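Teaching an Arm to Pick Things Up by Remote Control, Part 2: The Grid
Posted May 20, 2020 by Shafiq Bhattacharjee

Part 1 got the arm bolted down and talking to the leader handle. If yours is still doing the slow shudder when you power it up, go back and fix that first. A shudder in the demonstrations becomes a shudder in the policy, and the policy will be very faithful about it.
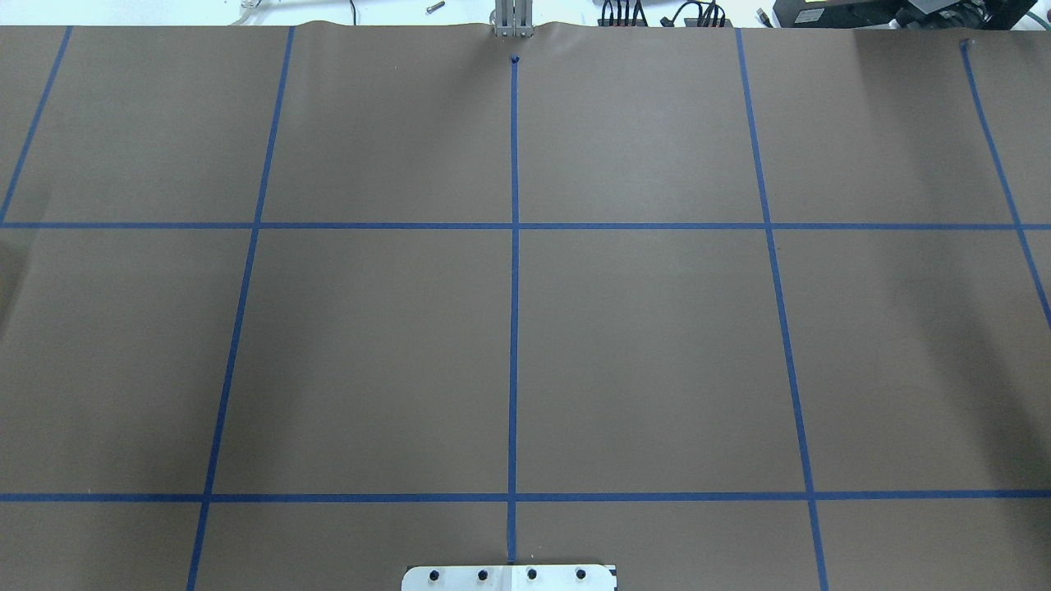
The temptation at this stage is to put a block down, grab the handle and start recording. I did that in April. I recorded 2,000 demonstrations for the Prado task and every one of them had the block within a hand's width of the same spot, that being where my hand likes to put blocks. The trained arm was superb at that spot. Move the block over by the width of a coffee mug and it would reach confidently for the place where the block used to be.

So: paper and tape.

What you need

Brown kraft paper, enough to cover the reach of the arm
Blue painter's tape
A ruler or anything straight
A notebook, or a spreadsheet if you are that sort of person

Laying it out

Roll the paper out and weigh down the corners overnight. It will still curl at the far edge. Mine does, and the arm has never complained, but do flatten any part you plan to put objects on.

Tape the center line first, straight out from the base plate. Everything else is measured from that one. Then add two strips on either side of it and run two more across, side to side. Press the tape down with the back of a spoon. Lumps don't matter at the far ends, but a lump in the middle of the sheet will tip a light object over, and you will blame the gripper for an hour.

Check the lines with a ruler on the paper itself. Do not check them on the camera view, where perspective makes honest parallel lines look like they are leaving each other.

Use the cells between the strips as your bookkeeping. Name them however you like. I use a letter for the row and a number for the column, and I write the name in the notebook before I record. Writing it down afterward requires remembering, and after forty minutes on the handle I can't remember what I had for lunch.

Recording

1. Bring the arm to its home pose. Same pose every time, fingers open.
2. Put the object in the cell you wrote down. Vary where in the cell, and turn it a bit.
3. Take your hand all the way out of view. Then start recording.
4. Drive the arm over at a steady pace, lower, close, lift, carry, release.
5. Stop recording before you reach for the object. Otherwise you are teaching the arm that success is followed by a large hand.

Do 5 in one cell and move on to another. Don't go in order along the row — you get lazy in a pattern, and the last cell always ends up with your worst driving.

If you fumble a grasp and recover smoothly, keep it. If you fumble, swear and slap the handle back to home, delete it. Hindunent, the recording software I use, has a discard key right next to the save key, so put a sticker on one of them.

Before you train

Sort the log by cell and look for thin spots. My second Prado set came to 3,031 demonstrations, and the far left corner was nearly bare. It's an awkward reach, so I had been avoiding it without noticing. The arm noticed. I went back and filled it in with my elbow at an angle I would rather not discuss.

Leave the tape down when you test. If you train with blue lines in the camera view and test on clean paper, you have changed the task. Getting the arm to work without the lines is a separate job involving several different sheets, and I'll cover it along with the Flumance export settings in Part 3.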